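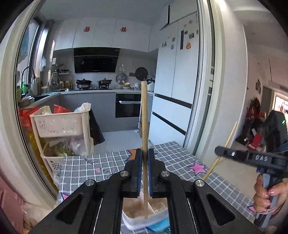
Attachment 1: chopsticks and caddy, dining table

Ticket 1575
Opened: 25 June 2019
Product: Grostine under-sink water filter
Status: Waiting on customer

Hello again, and thank you for being so patient with me on the phone! You asked me to write everything down in order, so I'll do my best, though I do tend to wander.

The trouble is the flow at the filtered tap. When we had the unit put in back in March it filled a kettle in no time, and now it's a thin little stream that coughs and spits for the first few seconds. The regular faucet runs fine, hot and cold. I've changed the cartridge (the Mathias one, from the Endmont store) and I did flush it for 9 minutes like the booklet says.
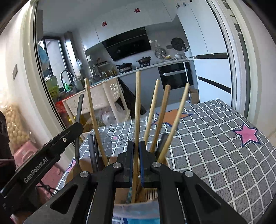 After that I shut the valve, took the cartridge out and put it back in, and made sure the arrow pointed the right way. I did this 3 times, which my knees did not enjoy. The light on the housing still blinks red and then goes off.

Reply from Prokville support desk:
Thank you so much for such a thorough write-up, and please give those knees a rest! A red blink that goes off usually means the cartridge is seated, so I'd like to look at the tubing next. Could you check behind the housing for a kink in the blue line? It likes to fold over when things get pushed to the back of the cabinet.

Customer update:
Well, there was a kink, right behind the dish soap! I straightened it and the stream is better, but it still spits. Should I try step 7 in the booklet, or wait for you?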